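Does a mug tree earn its space?

I have now read the same advice in three places: get your mugs out of the cupboard and onto a stand, and your mornings will be calmer. The Fernwood newsletter ran it in April with the line that open storage "invites you to slow down." I don't want to be invited to slow down. I want coffee and a clear bit of counter.

Still, I said I'd be fair to it. Octavio Guzmán, who comments on most of my posts and disagrees with nearly all of them, swears by his. So I gave the idea a proper look, along with the other stuff that ends up living next to it.

My first complaint is the footprint. A mug tree has a flat base you can't put anything on, and the mugs stick out past it on both sides. You lose a whole circle of table to store something that would stack behind a door. The plates don't get this treatment, do they? No one is selling me a plate tree.

My second complaint is dust. The people who love these things say you use the mugs too often for it to matter. Maybe, if you own two. I own more than that, and the ones at the back would go gray.

What I'll grant is that a wooden one with a couple of mugs on it looks nice. Pink and dark teal on short pegs, a toaster oven close by, a plain round plate in a soft gray-blue. I can see why people fall for it.

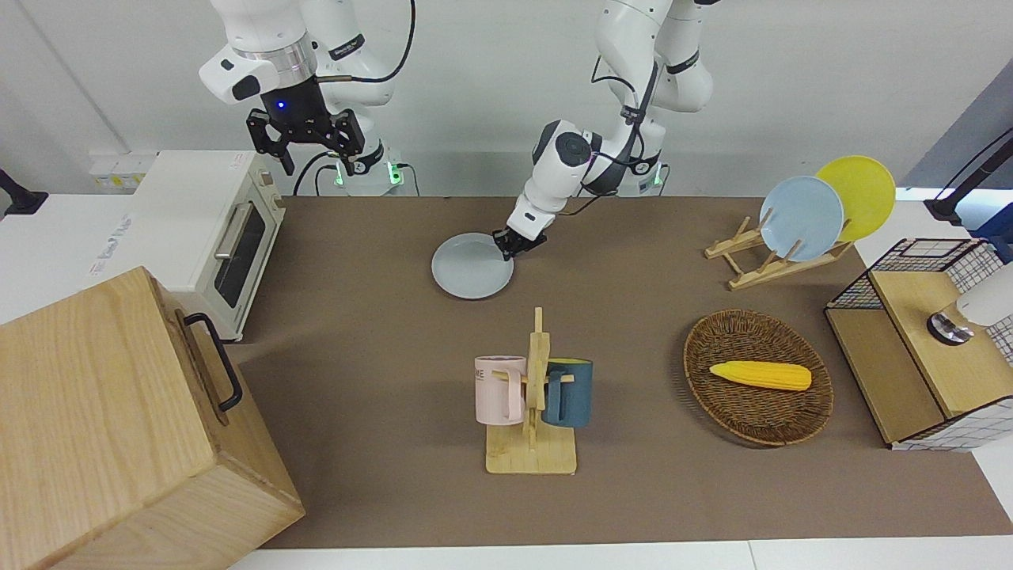

The big box problem

Then there's the wooden box with the black handle. I like the rounded edges and I like the grain. But anything that size sitting at the front corner has to be reached around every time you want the oven, and I give that a week before it starts to annoy me. Nendance has a whole page on "counter anchors" that never mentions reaching.

If it were my table, the box would go on the floor or a low shelf, and the plate would go in the cupboard with its friends. The toaster oven stays, because I use mine daily.

The mug tree I'm leaving undecided. Octavio, you may have the comments.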